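Thread: Gray paint for a small work room, which one?

abanuelos
12/03/2020
I'm repainting the back room, one wall first and then the rest if I like it. I have it down to two grays, Ullik and Ritchie, both in matte. The room is 24 feet long and gets light from one end only. Has anyone lived with either of these? Store chips are no help.

statura
Ritchie went blue on me. I put it in a north room in February and by March I had painted over it. Ullik is warmer but needs a third coat over anything dark.

uvcombe_jo
Two coats of Ullik covered fine for me, and that was over brown. Did you prime?

statura
No primer. The can said it wasn't needed.

uvcombe_jo
That would do it. Prime first and you save a coat.

ritchie955
I'd skip matte in any room where people work. It marks if you brush past it with a bag, and when you wipe the mark you get a shiny spot. Eggshell costs a little more and you can wash it.

statura
Disagree on eggshell. On a long wall with light from one end it shows every roller line and every patch. Matte hides that. Keep a jar of the paint and touch it up.

ritchie955
Touch-ups show too after 6 months. I have a hallway that proves it.

abanuelos
Walls are patched in a lot of places so I lean matte. What about the table? It's off-white and I don't want it to look yellow next to a cool gray.

uvcombe_jo
Cream tints do look warmer beside a blue gray. I don't mind it. Paint a big board and stand it behind the table for 2 days before you buy more. Look at it in the morning and again with the lamps on.

statura
Agree with the board. A matte gray with a pale top:

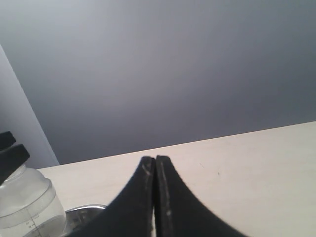
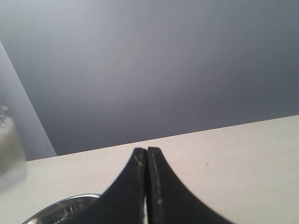
Gray wall, off-white tabletop. The second one shows more of the wall.

abanuelos
Thanks, that's close to what I had in mind. I'll prime and do a board of each this week.

Abundio Bañuelos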